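Grippers, second round

I've been back at the hand-held grippers this week, comparing two sets of finger pads before we order more for the Nirndale job. Lewis Chisholm wanted the stiffer ones. I wasn't sure, so we swapped them in and out and kept a tally of drops.

For small things there isn't much between them. Trays are harder. With one gripper underneath and the other clamped at the side, the softer pads bend under the load and you have to keep correcting your wrist. The stiffer ones hold their shape, but they're less forgiving if you come in at an angle.
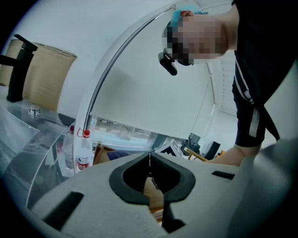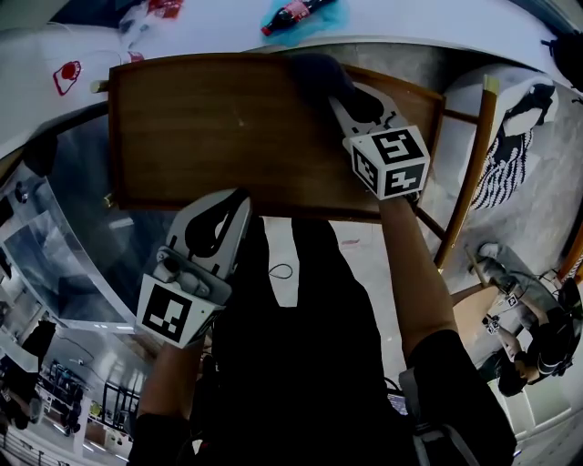
Top: looking out past the jaw near the taps. Bottom: a tray held up on two grippers.

The camera on the gripper is the other thing we're trying to settle. It sees the jaw well and a good deal of the room as well, but the wide view bends everything near the edges. The head camera gives a better idea of where both hands are. Eirini thinks we need both. I agree, although it means more files to line up afterwards - 838 clips so far, and I've checked far too few of them.

Next I want to try the stiff pads with a thin strip of something softer on the front. Ruairi has 3 kinds of rubber in a drawer and says I can have any of them except the blue.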